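4.3 Setting up the wrist camera view in the simulated cell

This section is for the Perero cell in the simulator. Do the steps of section 4.2 first, so that the arm is loaded and the gripper is already fixed on the last joint. If you work with the real cell, go to section 6.

You need:
the scene file from the Jelitz folder
the gripper model, version 12 or newer
write access to the settings file of the arm

Caution: Save a copy of the settings file before you begin. The simulator writes your changes immediately and there is no undo.

1. Open the scene and press Pause. All the following steps are done with the physics stopped.

2. In the tree on the left, open Arm, then Wrist, then Camera mount. Set the parent of the camera to the gripper body. Do not take the last joint as parent. If you do this, the view looks correct at first but it drifts when the gripper turns.

3. Put the camera behind and a little above the gripper body, looking toward the finger tips. Both fingers must be in the view, and the gap between them must be open to the scene behind.

4. Set the tilt to 33 degrees. With a smaller value the body of the gripper hides too much of the work area. With a larger value you see mainly floor.

5. Open the fingers fully with the slider. Check that there is nothing in the gripper. An object which stayed attached from an earlier run can be removed with Detach all.

6. Drive the arm to the test pose "Ruppert_low". Wait until the pose name turns green in the status line.

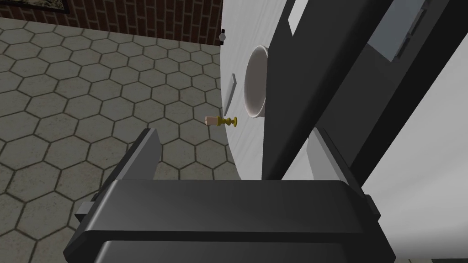 7. Compare the left and the right finger. They are modeled as two parallel plates, but from the camera they may look different, one more tilted than the other. This is only perspective. If you are not sure, switch to the front view and read the finger angles in the side panel. Both values must be the same.

8. Look at the edges of the view. Parts of the robot's own arm can come into it in low poses, usually on one side. This is allowed as long as the space in front of the finger tips stays free. If the arm covers the finger tips, go back to step 3 and move the camera forward by 9 mm. Repeat until it is good.

9. Check the small objects. Each one which you want to grasp must be visible between the fingers or near to them. A small object that lies over the edge of a surface needs special attention, see the note below.

10. Press Save view, then Play. Let the simulation run for 169 frames and stop it again. No object should have moved more than its own width.

Note on objects at an edge: The collision shape of the small objects is simpler than the shape you see. A turned piece with thick and thin sections gets one plain cylinder as collision shape. For this reason it can start to roll in step 10, although it looks stable. Open the object, choose Collision, and change from Cylinder to Convex parts. The simulation becomes slower, but the object stays.

Note on light: We use flat light with no strong shadows for the set-up. Please change the light only after the view is saved.

If the picture stays black after step 10, the camera is inside the gripper body. Increase the distance to the body and save again.

The tilt value was last checked by Lucyna Gajewski on 18th August. For questions about the collision shapes please write to Timo Baumgart.

Continue with section 4.4, Calibration of the finger force.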